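About Hastholm

Hastholm is an independent test center for machines that are meant to take over ordinary chores. We were set up by Jodent, a packaging and bottling supplier, and the El-Sayed Foundation, which funds work on care at home. Both wanted the same question answered in plain terms: can a machine do this job yet, in the place where the job is done, at a price and a speed that make sense?

We do not build or sell robots. Makers and research groups bring us their systems, and our staff set the tasks, keep the records and write the reports. A maker may comment on a report before it is published but may not change its findings.

What we test

Our task list, known as the Flinness list, now holds 167 chores. Slightly more than half come from the shop floor: taking a bottle off a belt, filling a tray, closing a box, sorting returned parts. The others come from the home, and include folding towels, clearing a table, loading a dishwasher and putting groceries away. Each chore is written out in everyday words, as one would explain it to a new employee, and each is scored on four things: whether it was finished, how long it took, whether anything was damaged, and how often a person had to step in.

A chore is attempted 288 times before we publish a result. Objects are moved between attempts, and some are laid on their side or turned so the label faces away. This matters more than visitors tend to expect. A system that handles an upright bottle well may do poorly with the same bottle lying down, and our reports list the two separately.

What we have found so far

To date we have logged nearly 3000 hours of supervised testing. Of the 167 chores on the list, 8 have reached the level we call unattended, meaning that we would be willing to leave the machine alone with the work for a full shift. All of them are shop-floor tasks with a fixed surface and a small range of objects. No household chore has reached that level. Towels come closest – the folding is acceptable, but picking a single towel from a pile is still slow.

Hands with fingers are a large part of our present work. They can hold a wider range of things than a simple clamp, and they are harder to control. Our view is that they are ready for trials on a conveyor or a packing table and are not ready for a kitchen used by a family.

Drinks bottles at the conveyor, with robotic hands

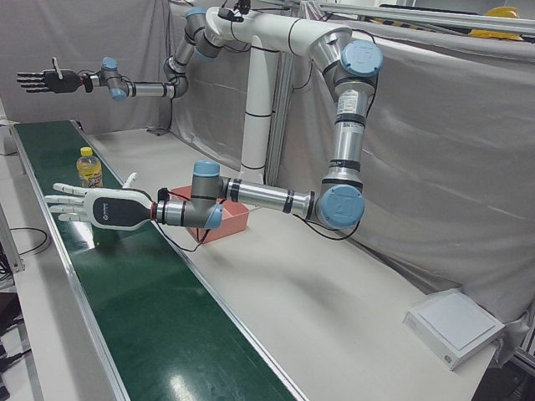
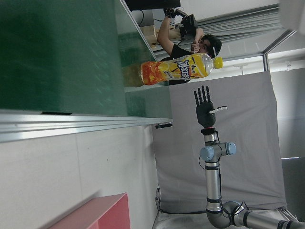 Hastholm, June

Visits and inquiries

The test hall is open to visiting groups every Thursday by appointment. Schools and trade colleges are welcome, and there is no charge. Visitors are asked to wear closed shoes and to remain behind the marked line while a system is running.

Companies that wish to propose a chore for the Flinness list should send a short written description of the job, the objects involved and the time a trained person needs to do it. Proposals are read four times a year. Published reports can be requested from the front office in print or by email.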